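Why are some shadows fuzzy?

By Miyuki Tanabe, Clutwood Young Science pages
Posted 6/9/18

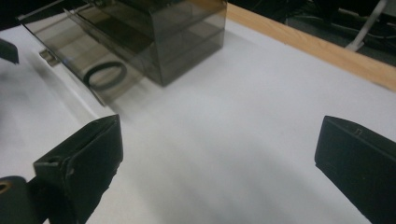 Soft shadows on a white table. Paler in the middle, darker lower down.

Go outside on a sunny day and look at your feet. Your shadow is joined on there, and the edge of it is nice and sharp. Now look at the shadow of your head. Bit blurry? It nearly always is. Same sun, same you, same ground. So what's going on?

Quick bit first: what a shadow is

Light travels in straight lines. It can bounce off things, and it can bend when it goes into glass or water, but it won't curl round behind you to fill in the gap. So when you stand in the way, there's a patch of ground the light can't get to. Dark patch. Your shape. Shadow!

A shadow isn't a thing, though it looks like one. You can't pick it up or roll it. It weighs nothing. It's a place where there's less light than there is next door.

Less light, mind. Hardly ever none. If shadows outside were completely black you'd lose your sandwich every time you sat under a tree. Light bounces in from the sky and the walls and the grass, and some of it lands in the shadow, so you can still see.

Now the fuzzy bit

Imagine a light so tiny it's just a dot. Any spot on the floor either has a clear line to the dot or it hasn't. Lit or dark, nothing in between. Shadows from a dot would have edges like cut paper.

Real lights are bigger than dots. A lamp is wide. A window is very wide. Even the sun looks like a small disc in the sky (DON'T look at it to check, it can hurt your eyes for good, even with sunglasses on).

So think of an ant walking into your shadow. At first it can see the whole light. Then your elbow starts to block one side of the light, so the ant can see half of it. Then a sliver. Then none. The ground under the ant gets dimmer bit by bit, and that in-between strip is the fuzz.

Scientists have names for the parts:

Umbra (UM-bra). The dark middle, where the light is all blocked.
Penumbra (pen-UM-bra). The fuzzy strip, where only some of it is.

Umbra is Latin for shadow. Umbrella comes from the same word, a "little shadow", becuase people used them to keep the sun off.

Feet sharp, head blurry

Your feet touch the ground, so there's no room for the fuzz to spread. Your head is a long way up, so the light from the two sides of the sun has space to spread apart before it lands. The further the thing is from its shadow, the wider the fuzz.

Birds are the best for this. A pigeon on the path has a proper pigeon shadow. A pigeon high above the park, just a faint smudge sliding over the grass. Planes way up, usually nothing you'd notice.

What about cloudy days?

On a grey day the whole sky is the lamp. Light comes from every side at once, so whatever one bit of sky misses, another bit fills in. You might find a dim patch under a car or a bench. That's about it.

Rooms can be like that too. Big windows, pale walls, light bouncing all over, and the shadows go so soft it's hard to say where one stops.

Try it

You need a torch, a wall, your hand and a dark-ish room. Ask before you shut the curtains if it's someone else's room.

Put your hand close to the wall and shine the torch at it. Look at the edges.
Move your hand slowly back towards the torch. The shadow gets bigger and the edges go soft.
Put a piece of greaseproof paper in front of the torch, a little way off, so it makes a wide glowing patch. Softer still!
Now 2 torches, held apart. Two shadows. Where they overlap is the darkest.

Dont use a candle for this.

Shadow puppets

Takumi Onishi makes paper puppets for the Mizuno shadow theatre, and he uses the fuzz on purpose. His fox, Piment, is held right up against the screen so every whisker shows. The ghost is held well back, so it comes out huge and misty. Same sort of card, he told me. Same lamp. There are 448 puppets in his cupboard and he let me hold 7. Piment has a bent ear from being dropped.

The biggest shadow you'll ever be in

You're in it every single night. Night is the Earth's own shadow, and you ride round into it when your side turns away from the sun. When the moon goes through that shadow we get a lunar eclipse. The moon turns dim and often a coppery red, from sunlight bent through the Earth's air.

The Earth's shadow has an umbra and a penumbra as well, exactly like your hand on the wall. Only bigger. Lots.

Words to keep

Shadow: a place where something is blocking the light
Umbra: the darkest part
Penumbra: the fuzzy part round it
Opaque: lets no light through, like a brick

Coming in November: why puddles have rainbows in them sometimes. Send your shadow drawings in before then please, in pencil or felt tip, name on the back.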